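Mostulell: my pile of sourdough notes, as a dataset

So I've been baking bread for 11 years and scribbling down every loaf, and last October I finally typed the lot up. Mostulell has 3688 rows, one per loaf, in a plain CSV. Have fun with it!

Columns are flour, water, salt, hours of rise, oven setting and my own score out of 4 (I'm a harsh judge, sorry). Drirkar is the rye starter and Codine is the white one, so you'll see both names all over the starter column.

Blank cells mean I forgot. Water is in grams, except in the first 3 notebooks, where it's cups!

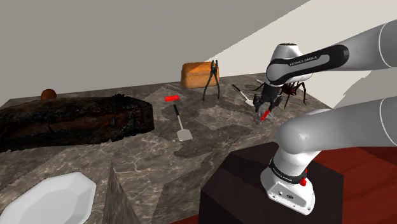
A reader going by Kakakhel wrote in asking whether the cup rows could get a gram column too, as the early ryes look far too dry otherwise. Good idea, and I'm working on it. Until then, filter on notebook number and you'll be fine.

Use it however you like, just mention Mostulell somewhere.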